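Why I Finally Fell for Growing Tomatoes From Saved Seed

Aug 17, 2019

Okay, so it is the middle of tomato season and I have opinions! If you've been reading this blog for a while you know I used to be a buy-six-plants-at-the-garden-center person. I'd pick them up in May, stick them in the ground, feel very pleased with myself, and eat whatever came. That worked fine. I ate a lot of okay tomatoes.

Then two years ago, in December, Henrik Gerlach from the Reston seed swap handed me a coin envelope with "Trasska, red, late" written on it in pencil, and told me to start them indoors and call him if they got leggy. They got very leggy. I called him. He said to bury the stems up to the first leaves when I potted them on, and I did, and every one of them made it.

I had no idea what I was growing. Trasska isn't in any catalog I own. Henrik got it from a neighbor on Anside Road, who had been keeping it going for years out of a single garden bed, and the fruit is lumpy and ribbed on the shoulders and tastes like somebody turned the volume up. The first one I ate standing in the driveway with the hose still running. I went back in and told my husband we were never buying supermarket tomatoes again (we have, many times, it's called winter).

So this year I saved my own seed, and I want to tell you how, because it is so much easier than I thought and I wish I'd started ten years ago.

You need a ripe tomato from a plant you like. Really ripe, a bit past where you'd want it for a sandwich. Pick from your healthiest plant, even if another one gave you the biggest fruit. I tie a piece of yarn on the branch early in the summer so I don't eat the good one by mistake, which I did last year, twice.

Cut it across the middle and squeeze the seeds and all that jelly into a jar. Eat the rest. Add a splash of water, cover the jar with a paper towel and a rubber band, and leave it somewhere warm for two or three days. It will smell. It will grow a little white skin on top and you will think you've ruined it, and you haven't! That's the jelly breaking down. Mine lives on the shelf in the garage, next to the paint.

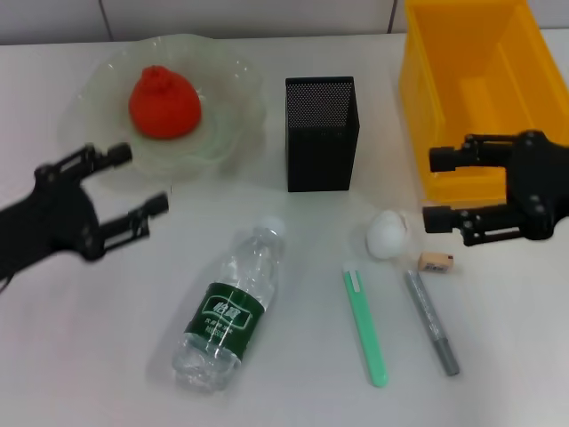 Ruoxi Song

After that, fill the jar up with water, swirl it, and pour off whatever floats. The good seeds sink. Do it four or five times until the water runs clear, then tip them into a fine strainer and spread them out on a coffee filter. Please don't use a paper towel for this part. They stick like glue and you'll be picking fuzz off them until Thanksgiving. I write the name right on the filter in pencil before the seeds go down, and I stir them around with a finger once a day so they don't dry in a clump.

Give them a good week. They should snap when you bend one, and if it just folds, wait. Then into an envelope, name and year on the front, envelope into a jar with a lid, jar into the back of a cool closet.

I got 175 seeds out of two tomatoes last summer. I know because I laid them out in rows on the kitchen table like a kid with Halloween candy. My yard has room for nine plants if I'm being reasonable, so the rest went into envelopes for the swap, and it was so much fun handing them over and hearing people try to say the name. One woman traded me a flat bean called Maes that has now eaten my entire back fence. I love it. I'm a little afraid of it.

A couple of things I got wrong, so you can skip them. Don't bother saving from hybrids unless you enjoy surprises. I tried it with a cherry tomato from the garden center and got three plants with three different fruits, one of them mealy and sort of orange. And keep your varieties a few feet apart if you can. Tomatoes mostly pollinate themselves, but the bees in my yard don't seem to have read that.

Germination was great, by the way. I started 72 this spring, between my own trays and the ones I did for my sister, and only a handful never came up. They sat on top of the fridge until they sprouted and then went under a plain shop light on a chain, hung low, about two inches over the leaves.

Next up is peppers, which Henrik says are even simpler because you skip the stinky jar completely. I've already got yarn on one. If you have a family tomato with a strange name and a story, please tell me about it in the comments, and if you're coming to the swap this winter, I'll be at the table by the door with far too many envelopes.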